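Search this site: Enter keywords Go

Print this page | E-mail this page to a friend

How to wash a hard floor in a big room without leaving streaks

I put off doing the big floor at Hulme for most of July, and when I finally got down to it I made every mistake going, so I hope this saves you an afternoon (and a sore back!). It works for any sealed hard floor, whether it's a club room or just a generous kitchen.

Begin by moving whatever will move, and sweep the whole floor twice, the second time across the first. Grit is what does the scratching, and a wet mop only pushes it about. Then fill two buckets, one with warm water and a small splash of floor soap, the other with plain water for rinsing the mop.

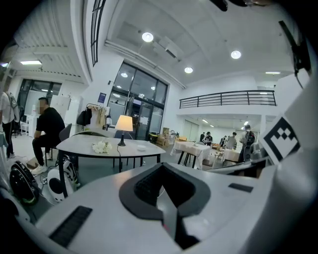 How much soap should I use?
Far less than you'd think. I put 60 ml in a full bucket, and if the floor feels tacky afterwards I halve it the next time.

Start at the wall furthest from the door and work backwards in strips, overlapping each one a little. Wring the mop until it has quite stopped dripping, rinse it after every strip, and change the plain water as soon as it turns grey – I know it's a nuisance to trudge back to the sink, but old water is where most streaks come from. Give it 33 minutes to dry before you let anybody in, or longer on a damp day.

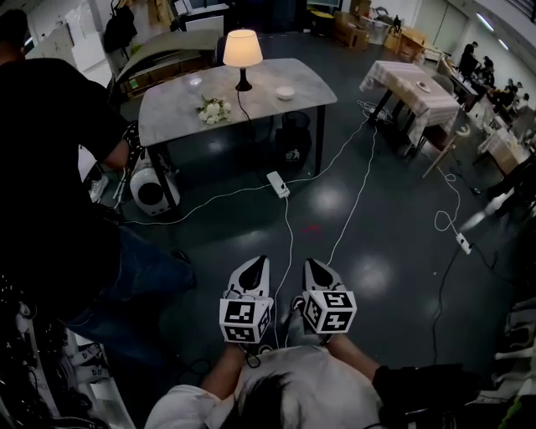

A dark, glossy floor under round ceiling lights.

If you still find dull patches once it's dry, go over them with a clean cloth and plain water, then buff with an old towel under your foot, which is rather good fun once you get going. Wash the mop head straight away and hang it up by the handle to dry.

Print this page | E-mail this page to a friend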